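The Blue Plate

The letter from Brellmont came in October, when the rain had already started and the windows of the shop did not dry between one day and the next. My aunt had left me a plate. The letter used many words for this, but it was one plate, and it would be sent in a box, and I should sign for it.

I had not seen my aunt for 16 years. We lived together when I was a child, in the house on the hill above Kondano, and then I went away, and she wrote to me, and I wrote back less and less. This I am not proud of. She did not complain. In her last letter she told me about her knees and the price of onions, and at the end she asked if I still washed dishes the wrong way.

The wrong way was my way. I put everything in the water at the same time, the pots with the glasses. Her way was slow. Each plate was washed alone, and dried alone, and the cloth was folded before she touched the next one. When I was small I thought this was a kind of prayer. Later, when I was fifteen and in a hurry, I thought it was a kind of punishment.

The box arrived with 3 stamps and one soft corner. I left it on the chair for two nights. I walked around it when I made coffee. On the third evening I cut the tape with the bread knife and took out the paper, sheet after sheet, old pages of a newspaper from Cinulel, which I read as I went, even the notices about lost goats.

Then I cleared the white table. I found the dark cloth with the thin lines, the one I keep for good things, and I folded it in a square the way she taught me, edge to edge.

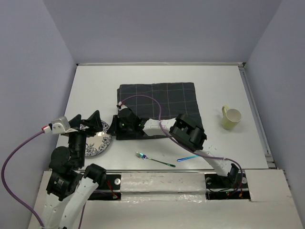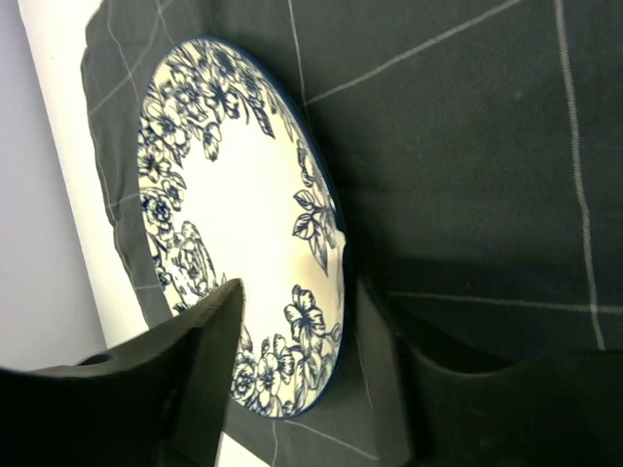

I knew the flowers before I knew the plate. As a child I ate my rice from the outside to the middle, so the flowers came out first. The big rose was mine. The small ones, she said, were for guests. If I was ill she turned the plate so that the rose was near my hand, and I had to say good evening to it before I could have the soup.

I had forgotten the rose completely. How can a person forget such a thing? I sat down and said good evening, and my voice sounded strange in the kitchen, because I had said it in our language, and in this kitchen I never speak our language.

There was a paper at the bottom of the box, under the last sheet of news. It was a bill from Aliyu, the shop where the plate was bought, so old that the ink had become brown. One plate, blue, 118. Nothing else was on the list. All my life I believed the plate came from a set, and that the others were broken before I was born. I had even felt sorry for it, the only one left.

But she bought one. I looked at the bill again, and I counted the years backward on my fingers, and I came to the autumn when my mother brought me up the hill with a bag of clothes and went down again alone. My aunt had brown plates. She ate from brown plates until I left, and I suppose after that also. The blue one she bought when there was a child in the house.

I stayed at the table for a long time. The rain went on, and downstairs somebody closed the door of the shop and then opened it again — the lock is bad in wet weather.

I thought I would hang the plate on the wall, where it would be safe. I even looked for a nail. In the drawer there were 27 of them, all too short, and a key that opens nothing I own.

So I filled the sink. I took out the pots and the two glasses which were waiting there, and I put them on the floor, and I changed the water. I washed the plate alone. The water was too hot and I had no patience for it, but I kept my hands slow. I dried the middle, then the flowers, then the back. Then I folded the towel before I touched anything else.

There was still some rice from the morning. I warmed it with a little butter and turned the rose toward my hand.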